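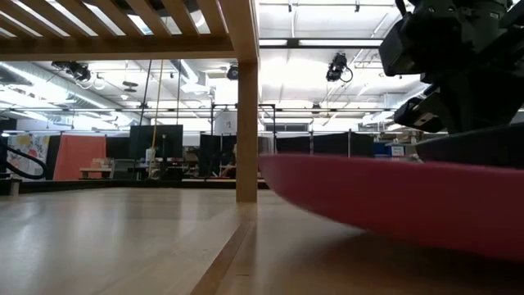 According to Anselmo Escobar, you should never buy a rack until you've measured your biggest plate. He told me so when I was starting out, and I wrote it down and then ignored it for years. My first rack, a Stalar, took side plates beautifully. My dinner plates leaned out of it at the front like people on a crowded bus, and the big serving dish lived on top of the fridge.

Chapter 4
Racks, Shelves and the Awkward Dish

By now you've got your worktop sorted (if you skipped Chapter 2, do go back for the bit on seams and joins, you'll need it) and it's time to think about what goes above it. I love this part of the course! A rack is the simplest piece of kitchen furniture there is: posts, a rail or two, a row of slats. You can draw one in a minute. Drawing one that suits the crockery you own takes a good deal longer, and that's what we'll be working on in this chapter.

We start with slats. The gap between them decides nearly everything – what will stand up, what will slip through, how much light gets down to the table underneath. People forget about the light. A solid shelf over a work surface throws a shadow just where you want to see what you're doing, and a slatted one lets a fair bit of brightness past.

Then posts. A post that comes down on to the tabletop is strong and easy to fix, but it does take up a spot you might have wanted, and you'll be reaching round it every time you put a dish down behind it. I'd like you to try this before you commit to anything. Stand a length of timber on your table where the post would go, hold it up with one hand and pass a plate round it with the other. Swap hands and do it again.

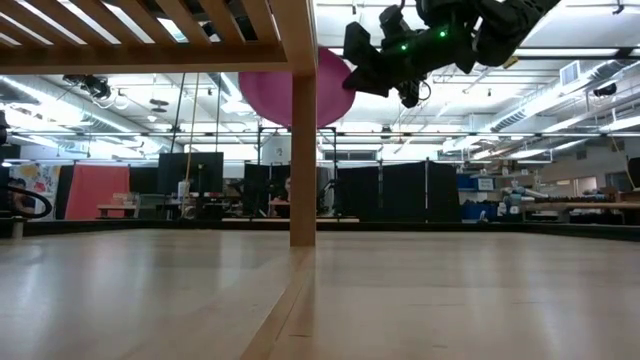
Figure 4.2 Slatted rack on a square post, with a round pink dish just under the corner.

The awkward dish gets a section all to itself, starting on page 78. Every household has one. It's wide and shallow, it's too good to throw out, and it won't stand up next to anything. Mine is a Palma platter and I've tried it flat, on edge and hung on the wall. Clive Goodall, who taught this course before me, used to have his students design the whole rack round that one dish and let the ordinary plates fit in where they could. I thought it was daft at the time, and I now set the same exercise myself.

Before you read on, please do the following:

Find your widest dish and measure straight across the rim.
Measure its depth as well, with the dish the right way up.
Put both figures in your notebook next to the worktop plan from Chapter 2.
Leave a blank line for the slat gap, which we'll work out in the next section.

Pencil is best, as you'll be changing them.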